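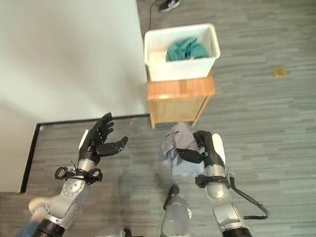
*Figura 1. La mano derecha del robot sujeta una prenda sobre la moqueta; detrás, el mueble de madera con la cesta blanca.*

# Proyecto Imora - Manipulación bimanual de textiles

Repositorio del proyecto de asignatura Imora, desarrollado por el equipo de estudiantes Grenico bajo la supervisión académica de Murali Palaniappan. Contiene las demostraciones grabadas, las anotaciones y los guiones de evaluación correspondientes a la tarea de recogida de ropa.

## Tarea

El robot parte frente a un mueble bajo sobre el que se coloca una cesta. Debe localizar una prenda en el suelo, asirla con una de las manos y depositarla en la cesta sin desplazar esta última. La elección de mano queda a criterio del operador y se registra en el campo `mano_activa`.

Las prendas se disponen sin doblar y en posición variable. La cesta puede contener ya otros textiles al inicio del episodio - esta condición se anota en `cesta_inicial`.

## Contenido

| Carpeta | Descripción |
|---|---|
| `episodios/` | 299 demostraciones válidas |
| `anotaciones/` | Segmentación por fases en formato JSON |
| `evaluacion/` | Guiones y resultados de referencia |
| `descartes/` | Episodios interrumpidos, sin anotar |

Cada episodio incluye vídeo desde la cabeza del robot, posiciones articulares de ambos brazos y estado de las manos. La duración máxima es de unos 20 segundos. Los episodios más largos se recortan a partir del último contacto con la prenda.

## Fases anotadas

- `aproximacion`: la mano activa desciende hacia la prenda.
- `contacto`: los dedos tocan el tejido.
- `elevacion`: la prenda se separa por completo del suelo.
- `deposito`: apertura de la mano sobre la cesta.

Los límites entre `contacto` y `elevacion` fueron revisados por dos personas. En caso de desacuerdo se conservan ambas marcas.

## Uso

```
pip install -r requisitos.txt
python evaluacion/ejecutar.py --config clundex.yaml
```

El fichero `clundex.yaml` fija la partición empleada en la memoria final. No debe modificarse si se desea comparar resultados con los de otros grupos del curso.

## Limitaciones

Todas las grabaciones se realizaron en el aula Berrada, con iluminación artificial. No se dispone de medidas de fuerza en los dedos. Las prendas de color próximo al del suelo presentan mayor incertidumbre en la segmentación - se recomienda revisarlas manualmente antes de entrenar.

## Licencia y contacto

Uso docente y de investigación, con mención del proyecto. Las incidencias se comunican mediante el gestor del repositorio, indicando el identificador del episodio. La próxima revisión de las anotaciones está prevista para diciembre.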